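Bernasow Evening Classes: spring update for the Paewai Fund
30th April 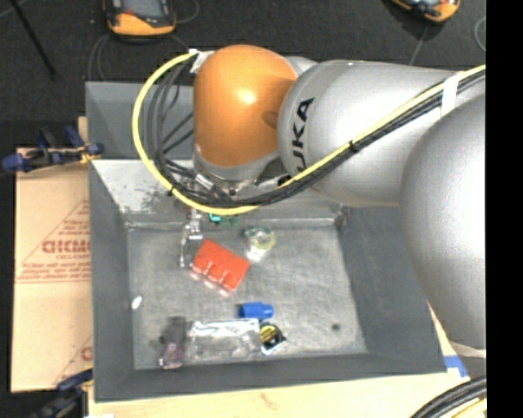 Silver and orange KUKA arm over a deep gray bin, with yellow and black cables looped alongside.

Hi all,

I know you asked for two pages and a budget line, and the budget line is coming separately, so let me just tell you how the term went. It went well, mostly. We were full by the second week of February and I had to start a waiting list on the back of the old one.

We signed up 221 adults for the term, and 137 of them finished a whole course. I'd like that second number to be bigger. The people who leave us tend to leave early, in the first three sessions, and when I called a bunch of them the answer was nearly always work shifts or kids. One woman told me she loved the bookkeeping class and would come back the minute her store stopped changing her hours the night before. I can't fix her store! But we did start repeating the Stistano Street bookkeeping class in the mornings, and that one has held on to its people much better.

English conversation is still the big one. We run it at both sites now and I'd run it at a third if you gave me a room. The group at Drarer has gotten very attached to each other — they bring food, they stay late, and the building manager has asked me twice to please get them out by nine. I'm working on it.

Pottery was a headache. The kiln quit halfway through the term and the repair took most of a month, so there were a lot of unfired bowls sitting on shelves with names taped to them. We gave everyone in that class two free sessions to make up for it, and you'll see that in the numbers when they come. I moved some of the supply money over to pay the repair bill. I did email you before I did it, but I never heard back, so please tell me if that's a problem.

Beginner computer skills I'm less sure about. The room is fine, the teacher is great, but the laptops are old and slow and half the first hour goes to updates. I priced out replacements. Twenty would cover the room, and I'd be happy with fewer if we staggered the classes. I'll put the quotes in with the budget.

You asked about the library of textbooks you paid for last year. It's at 423 titles now, counting the box of cookbooks somebody left at the door, and the math books go out the most. We still don't have a good way of getting them back. I've been sending little reminder cards and a few people have even answered them.

For next term I want to keep the morning classes going, add a second section of English at Bernasow, and hold off on pottery until I trust that kiln. I'd also like to pay our teachers for their prep time, even a small amount. Three of them have asked and they're right.

Call me any afternoon if you want to go over any of it. I'm in the office until six.

Clem Donnelly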